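Setting Out and Putting Away the Play Kitchen Table
Netdale Family Learning Center - Guidance for Room Staff

This page explains how the play kitchen table is to be arranged before each session and how the items are to be cleaned and stored afterward. It applies to the table in the Wulitgate Room and replaces the single-sheet instructions formerly kept in the supply closet. New staff should carry out the full procedure once with Uyên Thái or Amr Hamdy before doing it alone.

The arrangement uses a plain white tabletop with no cloth. Items are spread out so that children can reach one piece without moving another.

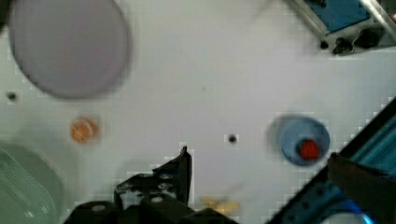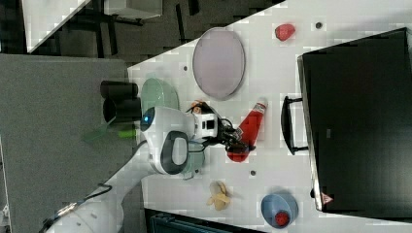
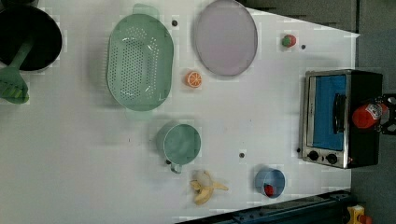
Before You Begin

Allow 9 minutes for setting out. Wipe the tabletop with a damp cloth and dry it. Bring the play food bin and the dish bin from the lower shelf, and check that the inventory card is in the lid of each. The complete set, including pieces held in reserve, has 114 items. Only a small part of it is used at one time.

Setting Out the Table

Step 1. Place the large items first. The pot goes at the left end of the table and the toaster oven at the right. The toaster oven is used for pretend cooking only and must remain unplugged at all times.

Step 2. Lay the green colander to the right of the pot, with its long side running from the back of the table toward the front. Set the spatula across the rim of the pot.

Step 3. Put the lavender-pink plate near the back edge. The plate should lie flat and hold no food at the start of the session. Children are invited to fill it themselves.

Step 4. Stand the measuring cup toward the front with its handle facing the children.

Step 5. Add the play food. The orange slice belongs near the plate and the strawberry farther to the right. The banana is set toward the front with its peel open, so that children who have not used it before can see that it peels. Garlic may be placed on the banana or beside it.

Step 6. Place one small red piece inside the blue dish near the front. Staff may use this piece to introduce the words "in," "out," "under" and "next to."

The ketchup bottle is optional. If it is used, confirm that the white cap is fully closed and that the bottle is empty.

During the Session

No more than 7 children should be at the table. Staff should let the children move the items freely and should not restore the arrangement while play is under way. Pieces that have been in a child's mouth go directly into the wash tub - they are not returned to the table until they have been cleaned.

Cleaning and Storage

1. Wash the food pieces and dishes in warm water with mild soap. Open the banana peel fully and clean behind each flap.
2. Rinse the colander from both sides so that soap does not remain in the holes.
3. Wipe the outside of the toaster oven with a dry cloth. Do not put it in water.
4. Leave all washed items on the drying rack for 2 hours before they are packed.
5. Check each bin against its inventory card and initial the card.

Missing or damaged pieces should be reported to Nghĩa Doãn at the front office. Replacement requests are reviewed each April.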